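From: Sandro Orlandini
To: fungi-books list
Date: 6 July 2022
Subject: Re: Sullier field guide, second printing

Ingvar Steinarsdóttir wrote:
> Does anyone have the new Sullier? Wondering if they fixed the
> bolete keys. My copy is from May and couplet 14 sends you
> right back to couplet 9. Also is it still 552 pages?

Got mine yesterday. Yes, still 552. Couplet 14 is fixed, goes to 17 now like it should. The Russula key is as bad as ever – spore print color first, and then no color chart anywhere in teh book. Index still lists Lactarius twice with different page numbers.

Paper is thinner I think. Binding better. Took it out to Drostitz for a morning and no loose pages so far, which is more than I can say for the old one.
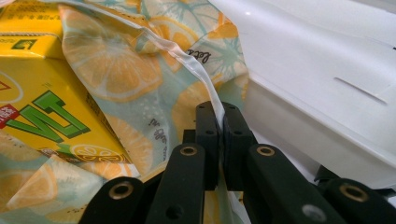
Lemon print, white strap

Casard has it cheapest if you're ordering, but ask which printing before you pay. They had over 700 of the first one left and the ISBN is the same. Look at the copyright page, bottom line.

Painemal's book is a different animal. Nearly 1,000 species, hardly any keys, lovely plates. Wouldn't carry it in the woods. Good for the desk tho.

Can scan the bolete pages for you if you want – just those, my scanner is slow. Gotta run.

Sandro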